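Tea towel

A tea towel (also called a dish towel, or in older households a glass cloth) is a flat piece of absorbent cloth used mainly for drying dishes, cutlery and glassware. It differs from a bath towel in having no loops, or very short ones, so that it leaves little lint behind on a wine glass. Most are made of cotton, linen or a blend of the two, and nearly every kitchen has a drawer with rather more of them than it needs.

History

Cloths for wiping vessels are about as old as vessels themselves, but the tea towel as a thing with its own name belongs to the eighteenth and nineteenth centuries, when tea was dear and china dearer. Fine linen was thought gentle enough for thin cups, and the same cloth might be wrapped around the pot to keep it warm or laid under the scones to catch the crumbs. Many were hemmed and embroidered at home, and a good set could be handed down and mended for years. 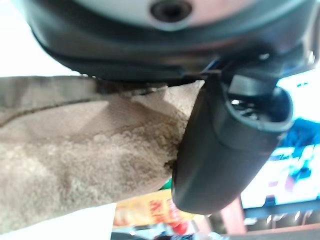 Cotton took over much of the market as mills grew and prices fell, and with it came the printed souvenir towel, which remains a great favourite with travellers because it is light, flat and easily posted to an aunt. The small museum at Vitcombe keeps 1,271 of them, from seaside calendars to royal weddings, and changes its hanging display every July.

Weaves and fabrics

Plain weave is the simplest and takes a print best. Huckaback has small raised floats that draw up water nicely, while waffle weave has deep little squares and dries quickly on the rail, though it shrinks more than people expect on its first hot wash. Linen is stiff when new and softens with use, and plenty of cooks will tell you that a linen towel isn't worth having until its second or third year. The Drustow mill became known for a heavy union cloth, linen one way and cotton the other, with a coloured stripe down each side. Kahraman towels are lighter and looser, and are as often seen lining a bread basket as drying a plate.
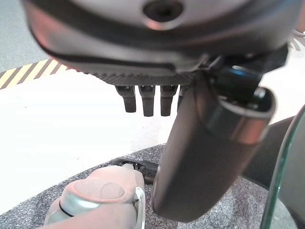
Care

New towels usually carry a finish from the factory and should be washed 2 or 3 times before they're expected to dry anything properly. Fabric softener is best left out, as it coats the fibres and spoils their thirst. Cotton and linen both stand up well to a hot wash, and a line in full sun will do wonders for a greyish white. Turmeric and beetroot stains want soaking early, and may well stay anyway.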